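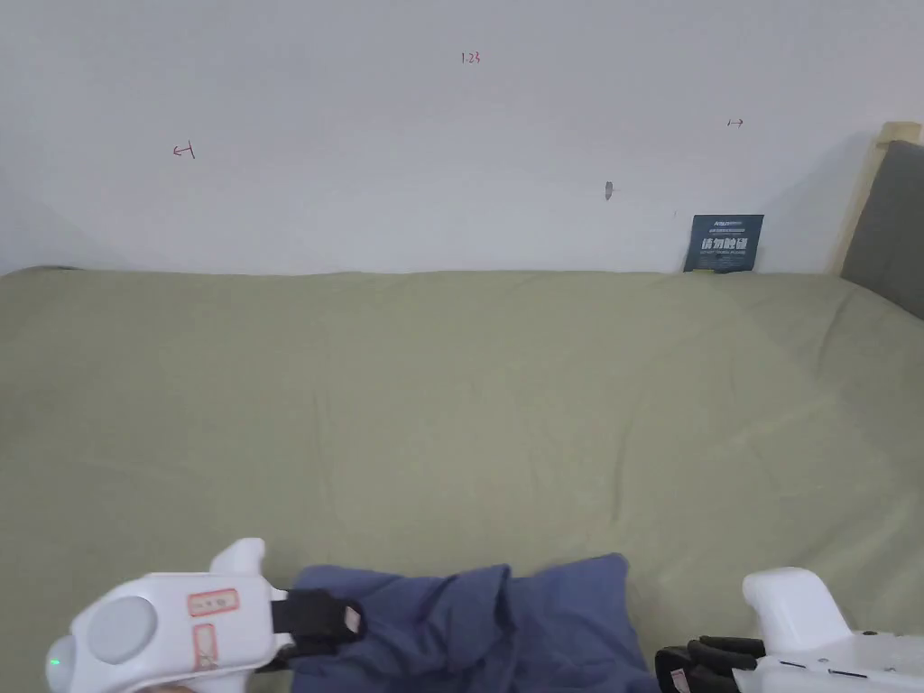 Why Do Beds Have Sheets?

Think about the last time you climbed into a bed with a fresh sheet on it. It felt smooth, didn't it, and maybe a little cool on your feet? A sheet seems like such a plain old thing, just a big piece of cloth, but it has quite a lot of work to do, and it does most of it while you are fast asleep!

A mattress is big and heavy, and you can't very well stuff it into a washing machine. (Please don't try.) So we put a sheet over it. When you sleep, your skin lets out a little sweat, and tiny flakes of skin rub off too — everybody's does, even your teacher's. The sheet catches a good deal of that. Then off it comes, into the wash it goes, and the mattress underneath stays much cleaner.

Sheets come in just about any color you can think of. The green on our bed is called sage, after a plant that cooks like to use. If you ever rub a sage leaf between your fingers, give it a sniff!

How Does a Washing Machine Get Things Clean?

Inside a washing machine is a big metal drum full of holes. In a front-loading machine, the kind with its door on the front, the drum turns round and round like a wheel. The clothes ride up one side and then flop down into the soapy water, over and over again. All that flopping shakes the dirt loose. Soap helps because one end of each tiny bit of soap likes water and the other end likes grease, so it can grab hold of a greasy spot and carry it away.

After that comes the spin. The drum whirls very fast, and the water flies out through the holes.

Try It Yourself: The Big Flat T-Shirt

Lay a T-shirt on your bed and smooth it with your hands, starting in the middle and working out toward the sleeves. Fold one side in, then the other, then bring the bottom up to the neck. My first one looked like a squashed pancake, so don't worry if yours does too. Do 3 and you'll already be getting better.

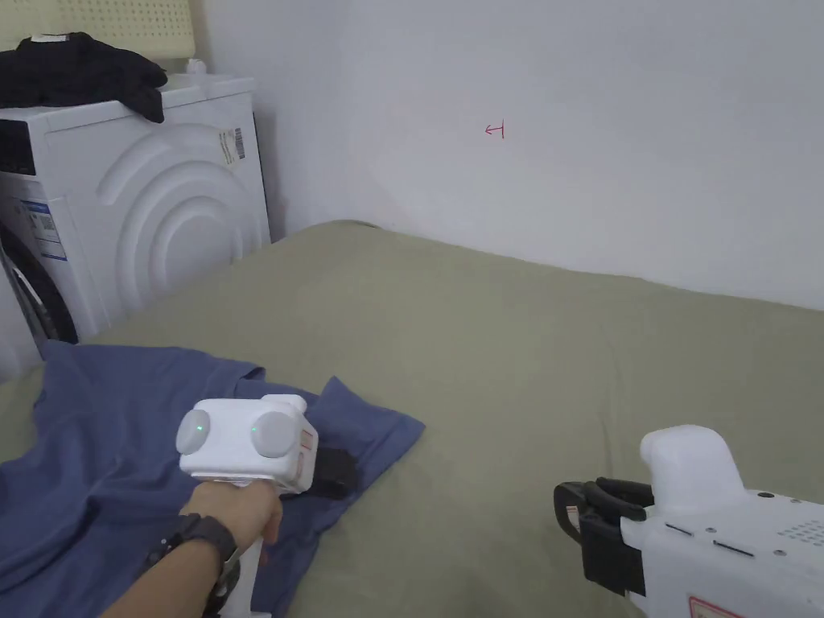 A blue T-shirt on the bed, with the washing machine close by.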